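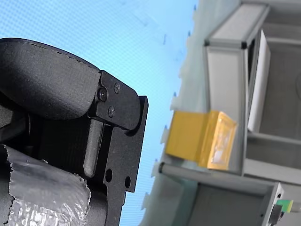 The gripper with its black bracket plate, and the shelving structure behind it.

February 2, 2018
By Nesma Abdel Hamid

In our robotics club in Liltberg there is a discussion which comes back every winter. Should the students build the hand of the robot by themselves, or should the club buy a good one and let them spend the time on programming? I have been mentor for six years and I want to defend the slow side, although I know that many parents do not agree with me.

The argument for buying is strong. We have 14 students and one evening in the week. A ready hand costs 400 and arrives with a manual. My colleague Adel Badawi says that a student who fights with a bracket until nine o'clock learns mostly to be tired. He has a point. In December the team lost two evenings to a plate whose holes were drilled in the wrong place, and Zoi Christodoulou had to write her code without any machine to try it on.

But I saw also what happened in these two evenings. Vega Vidal, who is very quick with a computer and does not like to measure, measured. She made a paper template first, and then she asked the others to check it before she touched the drill. I had explained this to the group many times with no result.

When a team buys everything, the errors are only in the code, and the students begin to believe that an error is always something you can delete. A hole in metal stays there. You must make a new plate or you must find a design in which the old hole does no harm. I think this is a good thing to know at sixteen.

The Trokusano competition gives 70 points for the task and very few for the construction. So the teams who buy will often finish before us, and last year they did. I would like the organizers to change this, and I have written to them. I have no answer yet.

Until then I ask the parents for some patience. Adel and I have agreed that next season the students will vote on it, and I will accept the result, even if I will complain a little.

Contact | © 2018 Liltberg Robotics Club | Back to top
This site uses cookies. By continuing you accept their use.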